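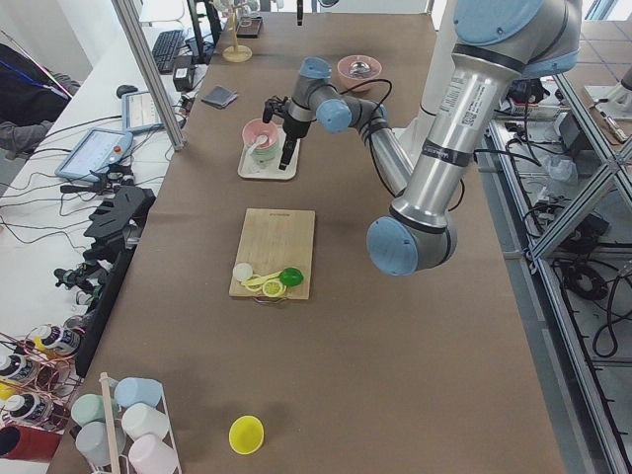

Bowls, board and cup rack set out on brown paper, with the yellow cup on its side in front.

Magazine > Home and Table > Features

We use cookies to remember your reading preferences. Accept all | Manage settings

The Paper-Covered Table

A long table covered in brown paper has become a familiar sight in the shared kitchens of Wonside. It is used for pastry classes, for children's afternoons and for the sorting of crockery at the end of term. The practice is older than most of the buildings in which it is now found, and it deserves more attention than it generally receives.

Kuvthorpe, the household skills centre at the northern edge of the town, has laid its tables in this way since it opened. The centre lends sets of tableware to schools, nurseries and parish groups, and its store at present holds 1338 pieces. Each set is laid out on paper before it leaves the building and again when it returns. Borrowers are asked to do the same at their own end, and a good number have kept up the habit for their own belongings.

Kraft paper is inexpensive and takes pencil well. The outline of a tray or a board may be drawn directly on it, so that a child or a new helper can see where each article belongs. It deadens the noise of crockery. When the session is over it may be rolled up with the crumbs inside it, although Kuvthorpe prefers to turn the sheet and use the second side. Tape should be kept to the underside of the table, where it will not lift the varnish.

Colour before size

The most common mistake in arranging a mixed set is to begin with size. Large articles are placed first, small ones are fitted into the gaps, and the result is a table that only the person who laid it can read. The Kuvthorpe method begins with colour. In the set photographed for this feature, pale green bowls are stacked together on a white tray and a pink bowl is kept on top. A person with no knowledge of the set can return a bowl to its stack without asking.

The pastel shades now found in so much plastic tableware are helpful in this respect, though they were not always admired. When the centre replaced its plain white cups some years ago, several borrowing groups wrote to object. The objections concerned appearance, and they ceased within two terms. Breakages had by then fallen, the colours were found to be useful at the sink as well as at the table, and one nursery had begun to assign a shade to each of its rooms.

Nesting is permitted where the materials allow it. A steel bowl may sit inside a plastic one for storage, and takes up no further room on the shelf. Steel inside glazed stoneware is discouraged, as it leaves grey marks that are tedious to remove.

The cup rack

Cups cause more difficulty than any other item. They roll, they trap water, and when stacked while damp they cling together. A wire rack which holds each cup upside down on its own arm answers all three complaints, and takes up very little of the table. Light blue, mint, white and pale pink cups hang together on the one used here, a white rack with a wooden dowel through it.

Kuvthorpe bought its racks from Kokkinos, a family hardware shop on the market square. They were sold as mug trees for the dresser. The centre has found that they serve equally well on the floor of a cupboard, and that they should be loaded from the lowest arms upwards, alternating sides, so that the weight remains even. A cup that has no place on the rack is laid on its side on the paper. This is a signal understood throughout the centre: the cup is a spare, and belongs to no set.

Squeeze bottles have a rack of their own at the edge of the table. They are labelled on the body and not on the cap, for caps are exchanged very easily at the sink. Sauces are never decanted at the table itself.

The board in the middle
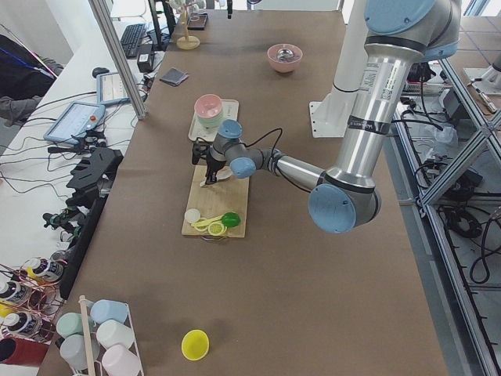
Play food and real habits

The chopping board occupies the centre of the table because it is the article to which everyone must reach. For younger groups it is laid with toy food. A lemon slice, something round and green to stand for a lime, a flat white disc and one or two yellow pieces are quite sufficient. The centre once supplied a basket of 21 toy foods with every set. Children emptied it at once and attended to none of it. The number was reduced to four, and the sessions improved.

The exercise is simple. Each child moves a piece from the board to a plate or a bowl, names it, and puts it back where it was found. The last part is the purpose of the whole. Staff at Nilden, a nursery which has borrowed the sets for several years, report that children who have practised with toy fruit are noticeably more willing to clear real plates at midday. The nursery makes no larger claim than that.

A small white plate is preferred to a large one for this work. It shows the colour of the food clearly, and its size discourages heaping. A spoon may be left standing in a bowl for the children to find.

Adults who attend the evening course follow much the same order, with real fruit and a sharp knife. They are asked to keep the near half of the table clear for as long as they can. Most fail at the first attempt. An open stretch of paper invites bags, spectacles and telephones, and these are removed by the tutor without comment to a shelf beside the door.

Care of boards and cloths

Bamboo and light wooden boards should be wiped, rinsed briefly and stood on edge to dry. They should not be left in water. A board with a metal ring may be hung, provided that the ring is dried as well. Oil is applied once a month in term time and is left overnight.

Cloths are folded and kept at the back of the table, away from the food. Dark cloths are reserved for hands and pale ones for surfaces. Some 643 cloths pass through the Kuvthorpe laundry in a year, and the division by colour has been kept to without exception.

Sets may be borrowed for a fortnight. Applications for the spring term open in November and should state the age of the group, the length of the table available and whether a sink is within reach. Paper is supplied with the first loan only.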